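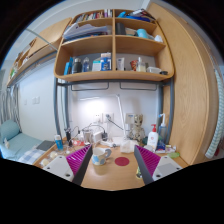

The fragrance-free shelf, revisited
9/6/25

Back in August we asked what you wanted more of in this newsletter, and the answer was sunscreen, sunscreen and "please stop writing about sunscreen." So this time it's fragrance-free hand cream, a subject on which it is very hard to get into a fight. We managed.

The trouble is the wording. "Unscented" and "fragrance-free" sit side by side on the shelf and look like twins. An unscented cream can still contain a masking scent, put there to cover the smell of everything else in the tube. Fragrance-free is supposed to mean no scent was added at all, although a plant oil that smells like a hillside may still be in there on the grounds that it is a "conditioner."

We tried 3 creams for 2 weeks each, which makes for a long summer. Netham is the thick one. It goes on like cold butter and you should not plan to open a door for a while. Susto sinks in fast and feels like very little, and by lunch there is very little of it left. Seidel was the office favorite until somebody read the back and found lavender oil near the bottom of the list, where they must have hoped we'd get tired and quit.

Some of us liked the lavender. That is a separate conversation – it has been held, twice, in the hallway.
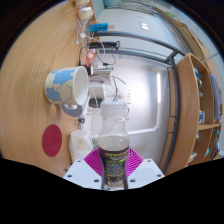 Elen wrote in to say that we have it backward, and that the order of the list matters less than we make out. Her skin reacts to tiny amounts, so an oil in last place bothers her as much as one in first. She goes by the inside of her elbow, a dab every night for a week, and ignores the front of the package completely. She also thinks we are unfair to Netham, which she puts on at bedtime under cotton gloves, when she has no doors to open.

Fair enough. We have moved Netham up a place and taken the butter remark under review. Next issue is lip balm, and we already have 57 emails about it, 40 of them angry.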